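I clean rooms at a guesthouse in Sukville, 59 beds over four floors. In June the owners put in a system called Marras that is supposed to run the cooling by itself. A few posts on how that has gone, because I keep seeing people say hotels basically run themselves now.

The idea: Marras knows when a guest checks out, turns the AC off, then brings the room back to temperature before the next one arrives. Sensor by the door, box in the basement, dashboard in the office. Grurken sold it to us. Their man had slides.

What the slides said: housekeeping will save time. What happened: housekeeping got a new item on the checklist. After every clean we "confirm climate." That means standing in the room with the remote, setting the number by hand, holding a hand up to see if any air is coming out, then tapping yes on the phone.

So a person checks the machine that was bought so a person wouldn't have to check. I asked if we could skip it. No. The dashboard can say a room is at 24 when the unit is off. It only knows what it told the unit to do. It has no idea what the unit did.

My first full week with it I closed 827 tasks on the phone. The old paper sheet had one line per room. Same beds, same bathrooms, same floors to mop. Every tap has a time on it now, and the office can see the times. Funny how that part worked on day one.

They call the taps "data." I call them my lunch break.

To be fair, one thing got better. We used to get calls about hot rooms at 11 at night and someone had to go up. There are fewer of those. I'd like to believe that's Marras, but I think it's us, going to every room with a remote before the guest gets there.

The front desk lost a shift over this. It was in the savings sheet, "reduced complaint handling." We did not get a shift added for the checking. I looked for that line. It isn't on the sheet.

The sister place in Jeron is getting the same thing next, 100 units. I told the women there to ask one question before they sign for the phones: who pays for the minutes? They got a cake and a training video.

And no, I'm not against machines. Give me one that changes a duvet cover and I'll carry it up the stairs myself. This one moved work off a screen and onto us — and then counted it as gone.

Anyway, the remote part of the job, since people asked what "confirm climate" means:

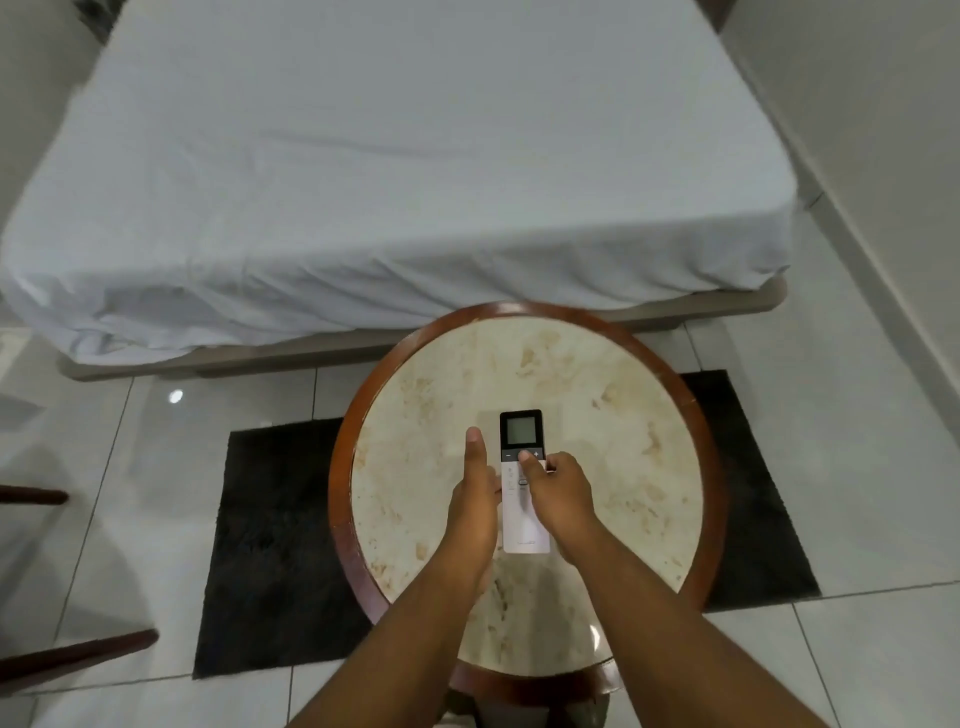
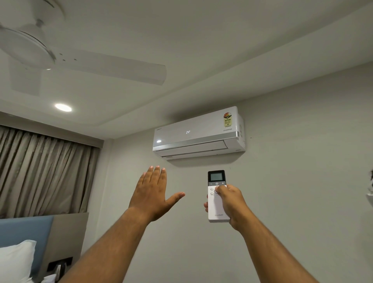
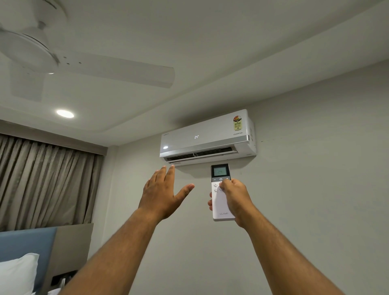

Reply from a night porter in Marras's other pilot building: we have the same checklist, except ours wants the confirm done twice, once after cleaning and once before check-in. Grurken told our manager the second check would go away after the first 1000 confirms, when the system had "learned the rooms." We passed that in spring and the second check is still there. Did they promise you an end date too?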